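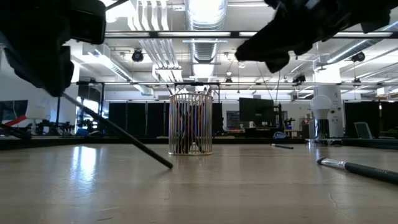
Wire-mesh pen holder on a light wooden tabletop, with a small black pen lying to the right.

Stationery ordering: changes from December

The stationery catalogue used by the Berneck and Tratton offices has been cut from 1,937 lines to 977. Most of the lines removed were duplicates, entered under a second code when the Psarras contract replaced the old one. Items not ordered in the past 22 months have also gone.

Order codes now have a two-letter prefix for the type of item (PN for pens, PA for paper, FL for filing) followed by the old number. Saved baskets will keep working until the end of November. After that, any basket holding a code without a prefix will be rejected at the approval stage and will have to be keyed in again.

Ballpoints and fineliners are supplied in boxes only. Whiteboard markers can still be ordered singly. Refills are listed under the pen they fit, and the separate refill page has been withdrawn. Brushes and drawing pens remain under Studio, and need a project code as before.

The minimum order for free delivery to Tratton is now £15 before VAT. Smaller orders will be held and sent with the next one from the same cost centre. Berneck orders are made up in the Saltar store and have no minimum.

Toner and printer parts are not covered by these changes. They are handled under the print contract and should be requested through the service desk.

A table of old and new codes is on the purchasing pages of the intranet. Codes missing from the table should be sent to Suqin Xiong in Purchasing, with the cost centre and the quantity last ordered.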